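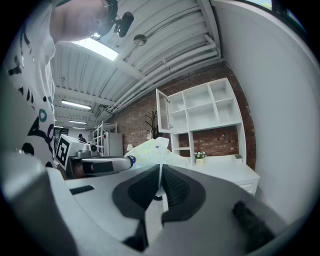

## Open day safety checklist: Doldale workshop, gripper demonstration

Date of walk-round: 14/09/2020
Checked by: Mirjam De Smet
Second check: Willy Mulder
Area: main hall, demonstration corner by the brick wall

Mark each line Yes, No or N/A. Write a comment for every No. Leave the sheet on the clipboard by the door when you've finished.

### 1. Access and floor

- [x] **Front entrance opens fully and stays open on the hook.** Yes.
- [x] **Walkway from entrance to demonstration corner at least 100 cm wide.** Yes. Tightest point measured by WM is next to the tool lockers.
- [ ] **Floor tape down and not lifting.** No. Two corners have come up where the pallet truck turns. Re-tape before visitors come in.
- [x] **Fire exit clear inside and outside.** Yes. Prins asked to park the van on the far side of the yard for the day.
- [x] **Step at the side door marked.** Yes, new yellow strip.

### 2. Furniture and fittings

- [ ] **Tall units fixed to the wall.** No. The white shelving unit against the brickwork moves if you pull at the top. Brackets are in the stores, WM to fit them.
- [ ] **Cabinet doors closed.** No. The door with the glass panes at the top of that unit was swung open, and it is at head height for a tall adult. Close it and keep it closed while groups are in.
- [x] **Desk tops clear of sharp items.** Yes. The potted plant can stay.
- [x] **Coat rack stable.** Yes, but don't let visitors load one side of it. Use the rail in the corridor for school parties.
- [x] **Ceiling lights working.** Yes.
- [x] **Skylight free of leaks.** Yes. Bucket removed.

### 3. Hand-held grippers

- [x] **Housings checked for cracks and loose screws.** Yes, both.
- [x] **Finger pads firmly seated.** Yes. Press each pad sideways with the thumb, don't pick at the pointed ends.
- [x] **Marker faces clean and flat.** Yes. Dry cloth only.
- [x] **Finger-trap talk given to each group before anyone holds a gripper.** Yes, script agreed. Mirjam to give the first one and whoever is on the stand after that reads it from the card.
- [ ] **Spare gripper locked away.** No. Key is with Priken, ask for it back.
- [x] **Operators keep an arm's length between each other.** Yes, when reminded. It gets forgotten when two people go for the same item.

### 4. Head-mounted unit

- [x] **Strap and bracket tight.** Yes. Check again after each wearer.
- [x] **Strap wiped between wearers.** Yes, wipes on the stand.
- [x] **Wearer can look down at own feet.** Yes. Ask them to try it before they start walking.
- [x] **Long hair and lanyards tucked in.** Yes.
- [ ] **Sign up saying that recording may take place.** No. The sign printed for us by Drisell has last year's date on it. Print a plain one here.

### 5. Items used in the demonstration

- [x] **Nothing heavier than a full drinks bottle.** Yes.
- [x] **No glass or blades.** Yes.
- [x] **Plastic bags kept with the operator.** Yes. The crumpled white bag is a good item for showing grip on something soft, so it stays on the list, but it goes back in the box after every turn. Not to be handed to small children or left on the floor.
- [ ] **Item box has a lid.** No. Any lid will do.

### 6. Numbers and staffing

- [x] **Limit of 30 people in the hall at one time.** Yes. Clicker at the door.
- [x] **One member of staff per gripper in use.** Yes.
- [ ] **First aider named on the rota.** No. Morning is covered. Afternoon still blank, Willy to ask at the Prins office.
- [x] **Demonstrators get a break between groups.** Yes. Arms get tired holding the gripper up and that is when people start knocking into things.

### Still to do before doors open

1. Tape the floor corners.
2. Fix the shelving unit and shut the upper door.
3. Get the key from Priken.
4. New recording sign.
5. Lid for the item box.
6. Afternoon first aider.

### Comments

MDS: Items 1 and 2 must be finished before we let anyone in. If the brackets can't be fitted in time, put the barrier across and move the groups nearer the middle of the hall. The rest can be done while the first coffee is going round.

WM: Brackets need the long masonry drill bit. It isn't in its slot. Whoever has it, please put it on the desk.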